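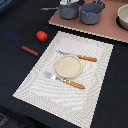

Small Table: the pretend lunch

Welcome to the gallery page of our toy lending room in Prurgate. My name is Vendula Matoušek and I take care of the kitchen shelves, which means the plates, the cutlery, the pots and all the food that no one can eat. On this page I put pictures of the things you can borrow, with some words about each. My English comes from books and from the parents at the counter, so please forgive me if a word sits in the wrong place.

The kitchen shelves are the most borrowed part of our room. At the last count we had 268 pieces there, and I am sorry to say that a good number of them are peas. The pretend lunch is a small set which I like very much, and I have wanted for a long time to give it its own page.

The plate

It is a small round plate in a light beige colour, with a thin rim that stands up a little. The rim is useful. A child of three years carries a plate with great speed, and a round tomato on a flat plate does not travel far. We have larger plates too, in blue and in yellow, and they come in the picnic box. The beige one is lent only with the pretend lunch, because it is the right size for one sausage and something beside it.

The knife and fork

Both have an orange handle with a bumpy surface, and the rest is silver coloured. Children notice the handles first. Éabha Keane, who brings her twins to us each month, told me that at her house they are called "the carrot ones", and now I call them this also. On the borrowing card you will still find them as "cutlery, orange, 2 pieces".

Parents ask me often if one should teach the correct side for the fork. I think it is a nice thing to show once, and then to leave alone. In my grandmother's house the spoon was lying across the top and we all grew up well. My own wish is only that the knife and the fork come back together.

The placemat

It is a big mat for such a small meal, woven, very pale, with a raised border and soft wavy rings in the middle. I am fond of it. A mat tells a child where the meal is, and everything which is not on the mat is still in the shop, or in the fridge, or on the stove. I did not invent this rule. I learned it from a boy who explained to me, quite seriously, that I could not eat my sausage yet as it was still at the butcher.

On a dark table the mat looks its best. If your table at home is light, you may like to put a dark cloth under it, so that the edge is easy to see for the little ones.

Please do not put the mat in the washing machine. A damp cloth and a bit of dish soap are enough, and then let it dry flat. Branislav Murín ironed the one we had before this one. He meant it kindly, and we do not need to speak about it more.

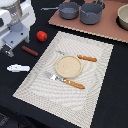 The red tomato and the brown sausage beside the placemat.

The food

The tomato is bright red with a small green stem cap. It is the favourite of almost every child who borrows the set, and I think the reason is the shine. It looks like a tomato on the day when you buy it. The sausage is reddish brown with rounded ends, a very plain sausage, and it has been in its life also a hot dog, a telephone and a log for a campfire. For the log there was a whole campfire, made from red paper, and it was beautiful.

Some families prefer not to have a sausage in the set. This is no trouble at all. Tell me at the counter and I will change it for the corn or for the half avocado, and I write the change on your card so you are not asked later for a sausage you never had.

How to play with it

There is no instruction in the box. If you would like an idea to begin with, these are the games which I hear about most:

Lay the mat and let the child put the meal on it, one thing after another, and say the name of each. With our families who speak another language at home, we do this in both languages. Erlinda Espiritu made for us a word card in Tagalog and English, and it is now in the pocket of the box. If you could write one in your own language, I would be very grateful.

Put all the food at one side of the table and be the customer. Order the tomato. Then change your mind. Small children find it extremely funny when a grown person changes her mind.

Close your eyes while the child hides one piece under the mat. The tomato makes a hill, so choose the fork if you want it difficult.

Tiburcio Espinoza plays a restaurant with his daughter in which he is always the one who washes up. He says it is the same as at home.

Borrowing

The pretend lunch is box number 51 on our shelf, at the height of a child's eyes, next to the bakery. You can keep it for 20 days. If no other family is waiting, you may keep it for the same time once more, only send us a message first. We do not take a deposit for the kitchen boxes.

When you bring it back, please look under the sofa before you leave home. I say this with love. If something is lost, write it on the card and do not buy a new piece yourself, as the colours never match and I have usually a spare in the drawer.

The boxes are wiped and counted before they go back to the shelf. It takes me an afternoon for the whole kitchen, with the radio on.

The bakery box is being repaired at the moment (the lid of the bread bin) and returns in May. The picnic box can be borrowed again now, with a new lid for the teapot.

Vendula Matoušek, kitchen shelves
Page updated 1 February 2020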